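Search this repository Search

# Gridus Household Handling Set: equipment plan and data card

## Scope

This README covers the hand-held gripper equipment used for the Gridus set and what we plan to buy for the next collection round. The set contains two-handed sorting and moving of packaged goods in furnished homes. Prices are left out because supplier quotes expire; ask for a current quote before filling in a purchase form.

## Current equipment

- Hand-held grippers, used in pairs, one per hand
- Finger pads, replaceable
- One charging case per pair
- Storage: two drives per site, one of them kept as a mirror

The snack task uses sealed pouches, crackers in printed wrappers and clear bags. Thin film packaging wears pads faster than boxed goods do, so pads are budgeted by session and not by month. 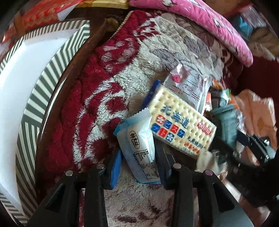
Snack task, pouch held between the finger pads.

## Planning figures

 sessions planned, next round 400
 sessions with repeat allowance 475
 gripper pairs required 14
 spare pairs 2

The repeat allowance covers sessions rejected at review for sync loss or a missing hand track. Spare pairs are bought with the main order. In the last round they were ordered separately and arrived in February, after the Brellness site had closed.

Pads are ordered as a separate line. Do not accept a bundle in which pads are tied to a service contract. Masson quoted one; the contract price was higher than the pads and the labor together.

## Consumables

Task goods are bought locally by each site and charged to the site budget. Mixed sizes are required. A pile with pouches, long packs and zip-lock bags gives more varied grasps than a carton of one product, and costs about the same. Soft surfaces such as beds and blankets need no extra fixtures. Hard tabletops need a mat, listed under site costs.

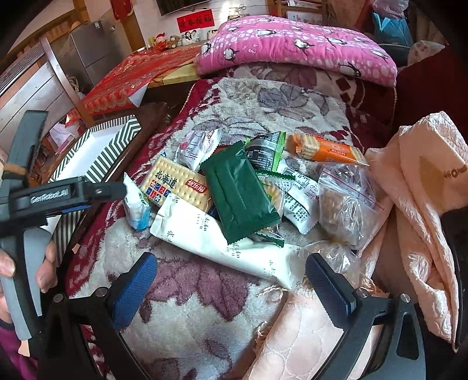
Romain Royer commented on the draft that the spare count is too low if Clundilus runs both of its sites at once: "One pair out for calibration and one with a bad hinge, and the second site stops." He asked for the spares to be held centrally and shipped on request. The count is unchanged for now. Central storage is accepted, and courier cost has been added to the open items.

## Open items

- Courier cost for spare pairs
- Calibration interval; the current value was carried over from the pilot
- Replacement drives for the Clundilus sites
- Whether charging cases can be shared between pairs

## Changes

Pad line split from the gripper line. Mat moved from equipment to site costs. Spare pairs now ordered with the main batch.

Contact: open an issue in this repository | © Gridus project | Back to top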